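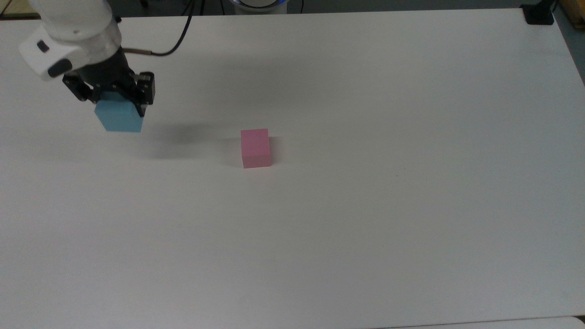 Do the people on the packing floor lose their jobs when the arms arrive?

Nobody at Braltholm has so far, though almost everyone there now does a different job from the one they were hired for.

I'd gone up to Skorkham expecting a bit of a sales pitch, to be fair. I've done a few of these visits and you usually get a hard hat, a coffee and a man with slides. What I got was Barış Çetinkaya, in a fleece with a hole in the elbow, who shook my hand and asked if I minded talking while he ate his sandwich. (I didn't. He gave me half.)

Barış has been at Braltholm ten years. They supply foam inserts and cushioning blocks to other firms, the stuff that stops your new kettle arriving in bits, and he started on the sorting tables. "Eight hours of pick up, look, put down," he told me. "Pink in this tray, blue in that one. You'd go home and close your eyes and still see foam. My wife used to say I was sorting the cutlery in my sleep."

These days he looks after the robot cell, and the first thing they taught the arm was more or less his old job with nearly everything taken out of it. A white table, a couple of coloured cubes, pick one up and put it where it's told. I said it looked terribly simple and he laughed at me, quite kindly.

"Simple for you! You've had hands all your life. Foam is horrible for a gripper. Squeeze too hard and you leave a dent, and then the customer sends it back. Too soft and it's on the floor. I spent most of March on that. Just the squeeze."

The system was put in by Mahmoudi, a small outfit from Cirkarwood, and Barış is polite about them in the way you're polite about builders. The first plan, he says, was drawn up without anybody asking the sorters a thing. "They had the trays on the wrong side. Any one of us could have told them. So I did tell them, and I think that's how I got the job, because I wouldn't shut up about the trays."

I asked how people took the news. He put the sandwich down for this one.

"Badly. Of course badly. They called us into the canteen and a manager said 'opportunity' up to twenty times, and my friend next to me was working out her mortgage on the back of her hand. You can't hear the word opportunity when you're doing that."

What changed the mood was getting it in writing. The company agreed there'd be no redundancies from the cell for two years, and that anyone who wanted training would get it on full pay. Barış put his name down that afternoon. Others didn't fancy it and moved over to dispatch or to cutting, and he's careful to say that was a perfectly sensible choice too.

So is it better? He wobbled his hand. His shoulder has stopped hurting, he's better paid, and he likes the puzzle of it. On the day before I came, the arm had got through 1,432 pieces, and he'd clearly been looking forward to telling me. But he misses the noise.

"On the tables you talked. All day, rubbish mostly. Football, somebody's daughter's wedding. Now there are two of us in the cell and half the time we're both staring at a screen. I know more about that gripper than I know about the new lad, and that's not right, is it?"

They've started taking breaks with the dispatch crew again, which was his idea, and he reckons it's done more good than the training days. There's still grumbling. The night shift feel they get all the stoppages and none of the credit, and a few of the older hands think the training was pitched at people who already liked computers. Barış agrees with them, and he's been asking for a slower course with more time at the table and less time on the slides.

I wondered whether he ever looks at the arm and feels replaced. He thought about it for ages, brushing crumbs off his knee.

"I look at it and think, you're slow today, what's wrong with you? Same as I'd think about anybody." Then his phone buzzed, the cell had stopped itself over something, and off he went down the corridor with the last of his crisps.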